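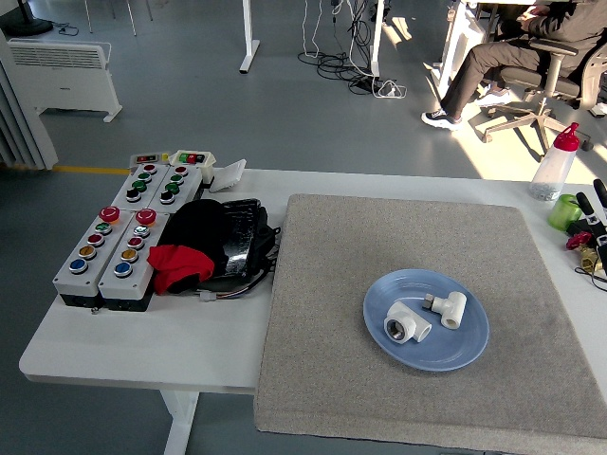 *Pipe tee fittings with metal inserts on a plate, with push-button control stations at left.*

**Tevov moves fitting presort at Stisness plant to automated cell**

STISNESS, September – Tevov has put two automated cells into service for presorting threaded pipe fittings. The cells take over a bench task in which operators picked mixed tees from bins, turned each one thread-side up and placed it for gauging.

Each cell handles 467 fittings per hour. During acceptance runs, 91 percent of parts were oriented on the first attempt. Parts that fail a second attempt go to a reject tray and are checked by hand.

No positions were cut. Bench operators now load bins, clear rejects and restart the cells after a stop. All 76 employees in the fittings department completed training on the push-button stations, including emergency stop and reset. Shift handover has been moved to 2:30 p.m. so that both crews can review the reject log together.

"The wrist work is gone, but the inspection work is still ours," said Gunhild Þorgeirsson, production manager at Tevov. "Operators decide when a cell runs – and they sign off on every tray."

Control software was supplied by Nair. Valve assembly at the Kandik site is not affected.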